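Stedness Small Electric Pot: Your Questions, More or Less Answered
Last updated 2021-04-25

Most of these arrive by email, several of them in capital letters. Lai-ching Kuo reads them all and I write up the answers, so complaints about tone should come to me and complaints about eggs should go to her.

What do people cook in it?

Noodles, mostly. Then soup, oatmeal, rice for the brave, and boiled eggs in numbers that suggest a nation living alone in studio apartments. It's a small electric pot with a dial. It will do anything you'd do in a saucepan, provided you'd do it for one or two people and you weren't going to get fancy.

How much counter does it need?

Less than a toaster oven, more than your roommate will think is fair. Leave a hand's width between the pot and the wall so the steam has somewhere to go, and allow for the handle, which sticks out and is always on the side you didn't measure. Set it on something flat and hard. A stone or stone-look top is fine. A tablecloth is not, and neither is a stack of magazines, whatever the person who wrote to us in July believes.

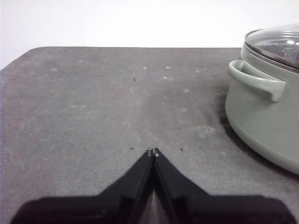
If the counter has a slope to it, you'll find out from the eggs, which will all gather at the low end. It doesn't hurt the cooking. You may want to speak to your landlord.

Can it share an outlet with the microwave?

Please don't. Plug it straight into the wall, on its own. We've had 184 emails about pots that "just stopped," and a good share of them ended at a power strip living behind a fridge.

How do I boil an egg in it?

Put the egg in first, then cold water to cover it by an inch. Lid on. Turn the dial up until the water boils, then turn it down to a simmer and start your timer. For a large egg straight from the fridge, 13 minutes gets you a firm yolk. If you like it soft, start checking at seven and be ready to sacrifice one in the name of research.

While the pot heats up, keep your eggs in a bowl. An egg on a bare counter has plans of its own.

Where do I put the lid when I take it off?

Upside down on a folded towel, knob underneath. Lift it by the knob, tilting the far side up first so the steam leaves in the direction of the wall. The near side first is how you get a facial. Glass lids don't care for sudden cold, so keep a hot one out of the sink.

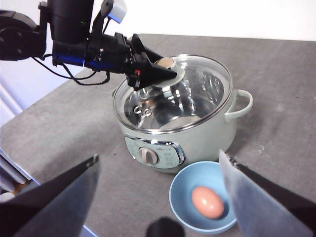

Once the egg is done, fish it out with a slotted spoon and give it five minutes in cold water. Peel from the fat end. If half the white comes off with the shell, the egg was too fresh, and you may take some comfort in having been sold a good egg.

My lid rattles. Is it broken?

It's a lid on boiling water. Turn the dial down a little. If it still rattles at a low simmer, check that it's sitting squarely on the rim, and that you haven't left a spoon in there.

The knob on the lid is loose.

Hold the knob still on top and tighten the screw from the underside, with the lid cold and dry. Snug is plenty. People who keep going until it squeaks are the same people who write to us about replacement lids.

Will a Prundora or Ivanov lid fit?

The Ivanov one drops straight through. The Prundora sits on top like a borrowed hat and leaks steam all the way around. Get the right one from the Provport parts counter. They have more than 3,000 items on the shelves, and yours will be in the last drawer they open.

Can I put the pot in the dishwasher?

No. The lid, yes, on the top rack. The pot gets unplugged, left to cool, and wiped out with a soft sponge and dish soap. Keep water away from the dial and the socket. For the chalky ring that eggs and hard water leave behind, simmer a cup of water with two spoonfuls of white vinegar for ten minutes, then rinse. Open a window. Your home will smell like a pickle until evening.

The printing around the dial is wearing off.

You've been scrubbing it. Use a damp cloth there and nothing with a green side.

Can I leave it on while I go out?

No.

What if I'm only going downstairs for the mail?

Also no. We have 56 versions of this question on file and the answer has yet to change – turn it off, get your mail, come back, turn it on again.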